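Muddy cleats after practice? Don't put them in the washer! Let the mud dry overnight, bang the soles together outside (so satisfying), then go around the studs with an old toothbrush and a little dish soap.

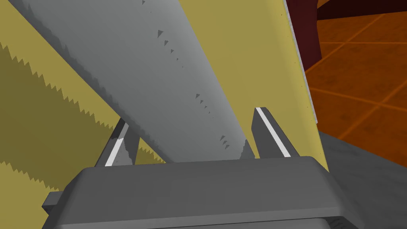
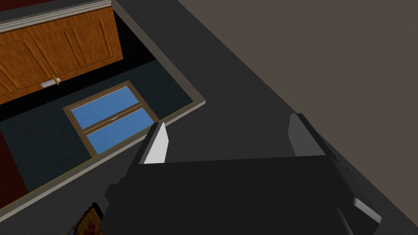 Two views of the dark gray and black gripper with its pair of fingers.

Next, pull out the insoles and stuff the shoes with newspaper. Swap it for fresh paper after 40 minutes and you'll be amazed how much water it has soaked up! Keep them well away from the radiator, and loosen the laces all the way down.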